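MEDIA RELEASE
For immediate use

Workers at Prandton's Grindau plant say new robot arms have moved the work around, and the savings are yet to be shown

GRINDAU, April: The staff association at Prandton's parts packing plant has put out its own review of the two robot arms installed on the sorting line last year, and is asking the company to hold off on ordering more until the numbers have been checked by someone who isn't selling them.

The arms were supplied and set up by Van Loon under a program the company calls Drillum. When Drillum was announced, the 103 people on the floor were told it would take over the dull end of sorting and leave them free for "higher value tasks." The review asked what those tasks have been. The most common answers were clearing jams, restarting the arm, and standing beside it in case it needed either.

"I was a sorter and now I'm a sorter who also looks after a machine that sorts," said Marlina Hidayat, who has worked the afternoon shift for 12 years. "I don't hate it. My shoulders are better than they were. But my pay slip hasn't heard about the higher value part."

The association does not dispute that the arms lift and place well on a good day. Members on both shifts said the heaviest trays are easier on the body now, and few wanted to go back to doing them by hand. Their complaint is with how a good day gets reported. Prandton's figures count the hours the arms are running. They leave out the time people spend getting them running again, which is logged as general labour and disappears.

Association president Anselmo Toledo said members had asked for the fault logs three times and were given a slide show.

"If it's as good as they say, the logs will show it and I'll buy the cake," Toledo said. "What we've got so far is a percentage with no workings."

The review also looks at who is allowed to touch the equipment. Basic checks at the wrist, where the plugs seat into the housing, were meant to be taught to everyone on the line. So far only a handful of people on the day shift have had the training. On afternoons, a stoppage can mean a phone call to the supplier and a wait. 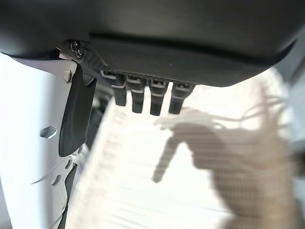 Qistina Pelupessy, who works in maintenance, said the training gap was the easiest problem to fix and the hardest to get an answer on.

"People are curious. They want to know what they're looking at when they lean in there," she said. "Telling them to stand back and ring someone is a strange way to run a skills program."

Plant manager Marcelle Leblanc told the association in writing that no jobs have been lost to Drillum and that more training is planned. The association notes that nearly every casual position that came up since the arms arrived has been left unfilled, and that the letter gives no date for the training.

The association is asking for the full fault logs, paid training on both shifts, a new job classification for line staff who tend the arms, and a written promise that rosters won't be cut on the strength of the current figures.

Copies of the review are available from the association office at the plant.

Media contact: Ratih Hutapea, Grindau Staff Association

ENDS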